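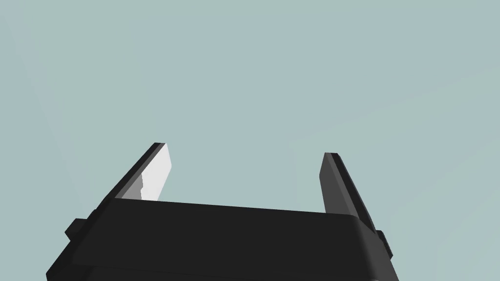
Domnica Nistor
Senior Lecturer, Program in Housing and Property Management

Course Handout, Unit 3: Written Notice and the Record of Repair
Junbridge Institute of Continuing Studies
Revised October 29, 2022

Purpose of this unit

Unit 3 concerns the way in which a request for repair is made, received, and closed. Students who have completed the first two units will already be familiar with the lease as a document and with the general duties of the parties under it. The present unit assumes that knowledge and does not repeat it. Students who were excused from Unit 2 should read the chapter on duties before the first session.

The law of notice differs from state to state. This handout describes good office practice and is not a statement of the law in any one place. Where an assignment calls for a legal rule, students must cite the statute or regulation in force in the state they have chosen for their course project.

1. What counts as notice

A notice of repair is any communication that tells the owner or manager that something in the unit or the common areas needs attention. Many leases require that notice be given in writing. Managers should still write down a spoken request on the day it is received. A tenant who mentions a leaking tap in the hallway has told the office something, and the office will be in a poor position later if no record of the conversation exists.

A usable record contains the address and unit number, the name of the person reporting, the date and hour of the report, the problem in the tenant's own words, and the name of the staff member who took it down. The tenant's words should be kept even where they are inexact. If the tenant writes that the heater "groans at night," the record should say so, and the technician's findings should be entered separately.

2. Sorting requests by urgency

The course uses three classes of request. Emergency requests involve danger to persons or rapid damage to the building, such as a smell of gas, a burst pipe, or an entrance that cannot be secured. Priority requests affect the ordinary use of the home. Routine requests cover everything else.

The class is assigned by the office and may be changed as more becomes known. A change of class must be entered as a new line in the log, with the date and the initials of the person making it. Earlier entries are never erased or written over. Students often lose marks on this point in the written exercise.
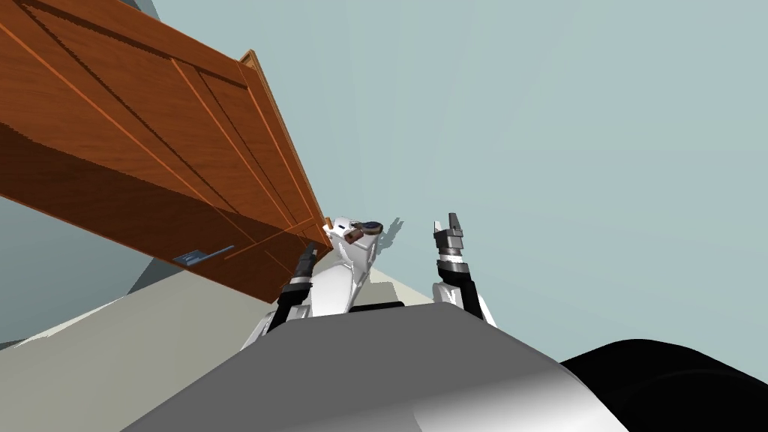 Tenants should be told which class has been assigned and what response time goes with it. A short message is enough. Offices that leave this step out tend to receive the same request several times, and the duplicate entries then have to be matched by hand – a slow task, and one that invites error.

3. Case reading: the Arruda Court file

The case reading for this unit is the Arruda Court file, prepared for teaching use by Wellington Coutinho, formerly property manager at Nostska Residential. Arruda Court is a complex of 527 apartments. The file covers one full year, during which the office logged 1,207 requests, and it includes the log itself, a selection of letters, and the manager's monthly notes.

Students should read the July section with particular care. In that month the office moved its log from paper to the Hivolar system, and 29 open requests were not carried over. Some were found when tenants wrote again. Others came to light only when the paper log was checked against the new one.

Mr. Coutinho's notes for the period are frank about the causes. The paper log used one date format and the new system used another. Two staff members each believed that the other had entered the final pages. Consider at which point a simple check would have shown the gap, and who should have been responsible for it.

4. Entry to the unit

Few parts of the repair process cause more complaint than entry. The notice of entry should state the date, a reasonable span of hours, the purpose of the visit, and the name of the person or firm attending. If the work is put off, the notice does not carry over to the new date, and a fresh one should be sent.

Emergency entry is treated in Unit 5. For now, it is sufficient to note that a written record should be left in the home whenever staff have entered in the tenant's absence.

5. Closing a request

A request is closed when the work has been done and the tenant has been told. The closing entry gives the date, the work carried out, and any parts fitted. If the tenant disputes that the problem has been solved, the request is reopened under its original number.

Written exercise

Draft a one-page procedure for moving a repair log from one system to another, using the Arruda Court file as your source. Submit it to the course office before the Unit 4 session. Late work is accepted only with the written consent of the lecturer.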